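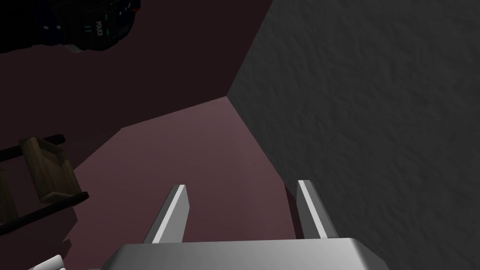
Bronarov prepares and applies mineral plasters for interior walls in older commercial and residential buildings. The company was set up by Myfanwy Cadwaladr, a plasterer by training, and Zubaida Ansari, who had spent her earlier career testing mortars in a materials laboratory. Most of our work is lime and clay on masonry, with a smaller share of gypsum on framed partitions. Clients who ask for a textured finish generally mean one of two things: a combed surface with a visible direction, or a rough, stucco-like one such as the large gray wall at right, where the relief is lumpy and has no direction to it. The second kind is harder to specify in writing, and we ask for a sample panel to be approved before any material is ordered.

What we do

Our work falls under three headings: survey, supply and application. A survey covers moisture readings, a tap test for hollow areas, identification of existing coats and a written report. Supply means dry-blended plaster in 40 lb bags, mixed at our yard to the formula given in the report. Application is carried out by our own crews. We do not subcontract finish coats.

Customers may take any one of these without the others. A number of architects use us for surveys only and pass the report to their own contractor.

Products

Prorix is our base coat. It is a lime and graded sand blend for brick, block and stone, applied in one or two passes depending on how flat the wall is. It should not be used over gypsum board or painted surfaces.

Atinga is the finish coat. It comes in a fine grade for troweled work and a coarse grade for floated and thrown textures. Both grades accept mineral pigment up to the limit printed on the bag. Pigment is weighed in at the yard – we do not recommend adding it on site, as small errors show up as bands between batches.

Both products are made to order. Unopened bags should be kept off the floor and used within 6 months.

The yard

We moved to the present yard at Susau in September, after several years in a shared building with no room for a proper curing area. The yard has a blending line, a covered store for sand and a sample room where approved panels are kept until the job is signed off. The sample room holds 645 panels at present, filed by job number. Visitors are welcome by appointment. Raking light is available on request, and we suggest using it, as texture that looks even under overhead light may look quite different beside a window.

People

Myfanwy Cadwaladr runs the crews and signs off all finish work. Zubaida Ansari is responsible for formulas, testing and the survey reports. Each new crew member spends the first season on base coats – scratch, float, cure, check – before moving to finishes.

Working with us

The minimum area for application work is 700 square feet. Smaller areas can be handled as supply only, with a mixing sheet included. Quotations are based on measured wall area with openings deducted, and reveals are priced separately by the running foot.

The price list was last revised on 5th June. Survey fees are credited against any application work that follows from the report.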